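How Do You Teach a Robot to Put Away a Jar?
Robot School, Part 6
January 21, 2020

Think about the last time you put something back on a kitchen shelf. Did you plan where each finger would go? Probably not! Your eyes, arms and hands worked it all out while you were thinking about lunch.

Robots don't get to do that. A robot arm starts out knowing nothing about jars. It doesn't know that glass is slippery, or that a shelf has a front edge you can bump into. Somebody has to teach it, and in this part of Robot School we're going to look at one of the coolest ways to do it.

The old way: write down every move

For a long time, people taught robots by typing instructions. Move forward 4 inches. Close the fingers. Go up. Stop. That works very well in a factory, where every part shows up in the same spot every time. But move the jar over by the width of your thumb and the robot grabs a handful of air.

The new way: show it

This is called learning from demonstration, and it's a lot like the way you learned to tie your shoes. Somebody did it while you watched, then did it again (and again, and again).

There's a problem, though. Your hand has four fingers and a thumb. Many robot hands have just two stiff fingers that open and close like a pair of tongs. If a robot watches a bare human hand, it sees all kinds of tricks it can't copy.

So the researchers on the Skekilus project in Citdale turned the problem around. The person gives up their fingers for a while and works with robot fingers! They hold one gripper in each hand, by the handle, and do the job with those. Each gripper carries a small camera that looks out past its own two fingers, so the computer gets to see the job from right where the grabbing happens. A project like this needs a wide view too, from up near the head, so the computer can tell what both hands are doing at the same time.

One of the jobs is jars and a shelf. First comes the wide view, then two views from a gripper.

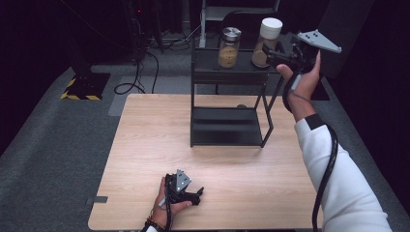
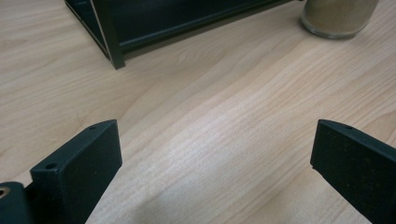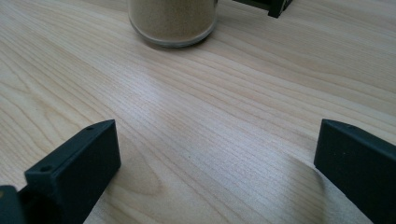 Each time a person does the whole job from start to finish, it counts as one demonstration. In December the team tried training their robot, Cabral, with only 10 demonstrations. Cabral got the jar to the right place in 4 tries out of 11. Not great! Then they gave it some 600 more, with the jars starting in different spots, and it managed all 11.

Why did the different spots help so much? If you only ever see a jar in one place, you might learn "reach over there" when the real lesson is "reach for the jar." Computers fall into that trap all the time – and so do people, if you've ever memorized the answers to a quiz and then got the questions in a new order.

Try it yourself

You'll need kitchen tongs, a plastic cup and a low box to use as a shelf. Put the cup on the table and move it onto the box using only the tongs. Now close one eye and do it again. Was it harder? Next, ask a friend to move the cup while your eyes are shut, then open them and go. Keep track of how many tries you need before it feels easy.

Words to know

Gripper: the part of a robot that grabs things.
Demonstration: showing how a job is done, all the way through.
Training: letting a computer practice with lots of demonstrations until it finds the pattern.

In Part 7 we visit Skostau, where a robot is learning to fold towels. It is very slow and we love it.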